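Unit 6: Absorbency and Capillary Flow in Paper Products
Course handout, Materials in Everyday Use
Marar Technical College

6.1 Scope

Paper takes up liquid through its pores. The unit covers why this happens, how fast it happens, and how the results are reported. Coatings and printing papers are left to Unit 7. Students should have read the section on surface tension in the Onley workbook before the lab period.

6.2 Structure of the sheet

A paper sheet is a mat of cellulose fibers. The fibers lie mostly flat and cross each other at random angles, leaving gaps of many sizes. Each fiber also has a hollow center, which may be open or collapsed depending on how the pulp was made.

Two kinds of space hold liquid. Gaps between fibers fill first and empty easily under pressure. Space inside the fiber wall fills more slowly, and the fiber swells as it does so. Swelling changes the size of the gaps, so the flow equations in 6.3 apply best to the early part of uptake.

Tissue grades are usually creped: the sheet is scraped from a drying cylinder with a blade, which folds it into very small ridges. Creping adds bulk and stretch. Crumpling by hand adds larger voids between layers, and these drain quickly when the sheet is lifted. 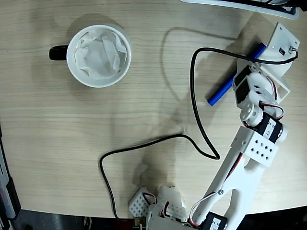 Crumpled tissue in a mug.

6.3 Rate of uptake

For a single narrow tube with a wettable wall, the distance traveled by the liquid front grows with the square root of time. To double the distance takes four times as long. The relation assumes a steady supply of liquid, a constant tube radius, and no effect from gravity.

The terms that matter are:

Surface tension. A higher value pulls harder, provided the liquid still wets the fiber.
Contact angle. Below 90 degrees the liquid enters on its own. Sizing agents raise the angle and slow or stop entry.
Viscosity. Syrup and water can reach the same final height in a strip, but at very different times.
Pore radius. Wide pores fill faster in a flat strip. Narrow pores lift liquid higher in a vertical one.

The last point is a common source of error in written work. State whether the strip is flat or vertical before choosing an equation.

6.4 Capacity

Capacity is the mass of liquid held divided by the dry mass of the sample. It has no units. Report it with the drain time, as the two can't be separated: a sample drained for 300 seconds will read lower than one weighed at once.

Bulk samples (folded or wadded) give higher values than single sheets of the same paper - the extra liquid sits between layers. Do not compare a bulk value with a single-sheet value.

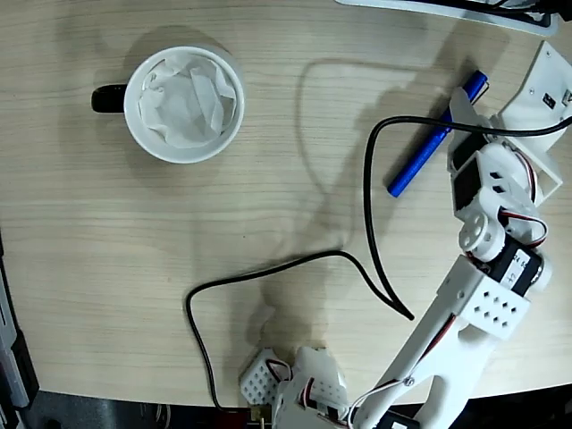 6.5 Strip test procedure

1. Cut three strips from the same roll, all in the machine direction.
2. Mark each strip in pencil. Ink may run and hide the liquid front.
3. Hang the strip in the Rutus holder with its lower end just touching the water.
4. Read the height of the front every 6 seconds for the first minute.
5. Plot height squared against time. The early points should fall near a straight line.

6.6 Written work

Explain why the plot in step 5 bends at later times. Use both gravity and fiber swelling in the answer. Maximum 1000 words, graph included on a separate page.

Reading: Proltby course reader, chapter 3.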